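Home Baking Course, Handout 4
Heat and time: why the same dough gives different bread

Please read this before the practical class. Bring your notebook and one loaf from last time, even if it did not come out well.

1. What heat does to dough

When dough enters the oven, the gas inside it grows and the loaf rises quickly for the first minutes. After that the crust becomes firm and the loaf keeps its size. If the crust becomes firm too early, the bread tears on the side. This is why we put steam in the oven at the start — a small pan of hot water on the lowest rack is enough.

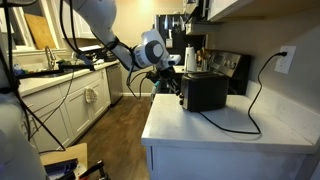
The color of the crust comes later, when the surface has dried. Sugar and milk make it come sooner. A plain dough of flour, water, salt and yeast needs more patience, and many students take it out when it is only yellow.

2. Knowing your own oven

For the first exercise, use 100 grams of flour per small roll and bake four rolls, one in each corner of the tray. Write down which corner is darkest.

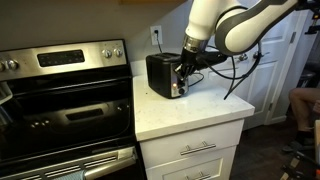 Most home ovens are not even. The back is usually hotter than the front, and the number you choose is only what you ask for. Put a separate thermometer on the middle rack and wait until it stops moving. A dark glass door hides the color of the crust very well, so use the oven light and look from close. Keep a dry towel for your hands only; if you hang it on the oven handle, take it off before you open the door. A damp towel passes the heat to your fingers very fast.

3. When is it done?

Knock on the bottom of the loaf. A hollow sound is a good sign, but it is not proof. Students who own a probe thermometer should use it in the center of the loaf.
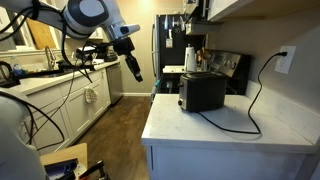 Notes on cooling, by Umesh Shakya

I ask everybody to leave the bread alone after baking, and everybody cuts it. Inside a hot loaf the starch is still setting. If you cut it now, the crumb sticks to the knife and looks raw. Use a rack, so that air can pass under the loaf. Rye bread should wait until the next day.

4. Old bread

Bread becomes stale even in a closed bag, and it happens faster in the refrigerator than on the shelf. Freezing is much better. Slice the loaf first and put the slices straight from the freezer into the toaster.

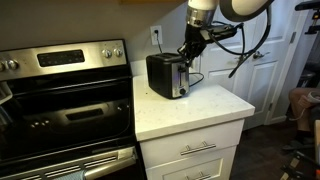

Wedby, June

Homework for the summer group: bake the same dough two times, once with steam and once without. Keep one slice of each for three days and toast it on the third day. Describe the smell, the crust and the crumb in your own words. Satish Chaudhary will collect the notebooks at the start of class.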